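Getting more out of your tea towels

I love a good tea towel! I've got far too many of them (the drawer at our old place in Clovuneck wouldn't shut) and over the years I've picked up a few tricks for keeping them fresh and soaking up water the way they did when they were new.

First up, skip the fabric softener. It leaves a coating on the fibres and your towels end up pushing water around the bench. Half a cup of plain white vinegar in the rinse does a beautiful job. Never mix it with bleach, though.

Wash new ones twice before you use them, darks on their own. Navy and red are the worst for losing colour, and I once turned a whole load of pillowcases a very sad mauve.

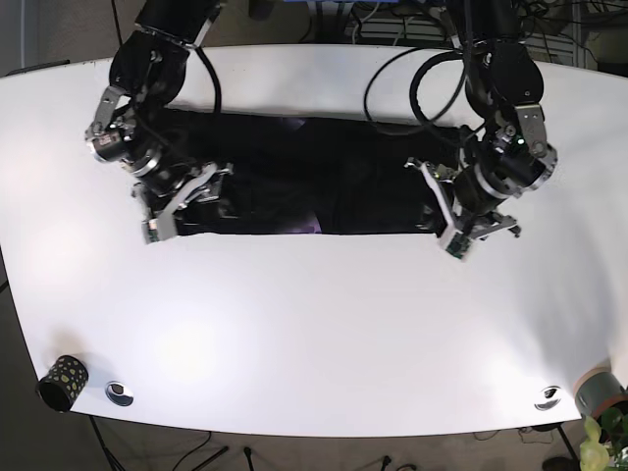

Clear a good flat surface before you start folding.

Now for folding, my favourite bit! I used to stack mine flat and whatever was on the bottom never saw daylight. Fold the towel in half lengthways, smooth it out with your palm, then bring the ends in until you have a bundle as wide as your drawer is deep. Stand them up on their folds, side by side, like records in a crate. You can see every towel you own, and pulling one out doesn't topple the rest.

Thick, fluffy ones want fewer folds than linen. If a bundle keeps springing open, you've folded it once too often. 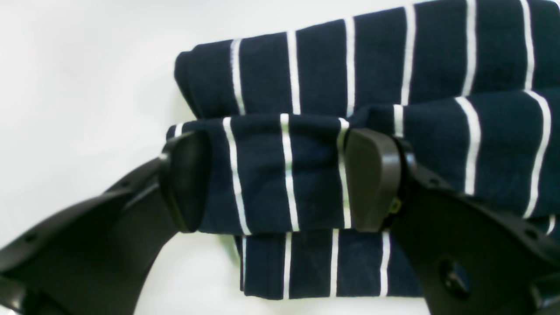 Words: Krisztina Lakatos
2/28/20

Stains next. Tomato and curry need cold water first, from the back of the cloth, then a dab of dish soap worked in with an old toothbrush. Hang it in full sun while it's damp and have another look in the afternoon. Sunshine is marvellous on turmeric, but don't leave dark colours out all day or they'll fade along the fold.

For a towel that smells sour even when it's clean, soak it overnight in hot water with a scoop of washing soda, then wash as usual. Works a treat on face washers and gym towels too.

When one finally wears through, cut it into squares for the shed. I keep 7 in an old biscuit tin for oiling the chopping boards, and lay them out flat to dry outside afterwards (oily rags bunched up together can catch fire, so please don't skip this). The really threadbare ones go under pot plants.

Next up in April: getting burnt rice off the bottom of a saucepan.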